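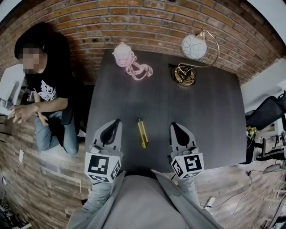

Figure 3. Utility knife task, grippers open on either side of the knife. Second person seated at the left of the table.

4. Safety rules for the table

Our group wrote a one-page set of rules in November, before the first session with the handheld grippers. Afroza Howlader wrote the first draft and Dinesh Patwary tested it during a full afternoon of recording. The version in this report is the third.

4.1 Blades
Any tool with a blade starts and ends each take with the blade retracted. The operator checks this by hand before picking up the grippers. We first allowed the check to be done by eye and dropped that after one session.

4.2 Distance
A second person may sit at the table but keeps both hands at least 50 cm from the object being gripped. They say "clear" before each take. If they need to reach in, the take is stopped and thrown out.

4.3 Cables and floor
Cables are allowed on the floor only where the operator does not step. This is the rule we followed least well. Taping them down took 40 minutes on the first day and the tape did not hold on the wood.

4.4 Markers
Marker faces are wiped and checked for lifted corners every 30 takes. A damaged marker is replaced, never patched with tape – the tape reflects light and the tracking drops out.

4.5 Results
We recorded 679 takes under version three. Nine were thrown out under rule 4.2, most of them on the same Wednesday. No injuries were reported. We did not keep a proper log under versions one and two, so we cannot say how much the changes helped.

4.6 Open points
Fragile items are not covered yet. Dinesh wants a separate rule for glass; Afroza would add it to 4.2.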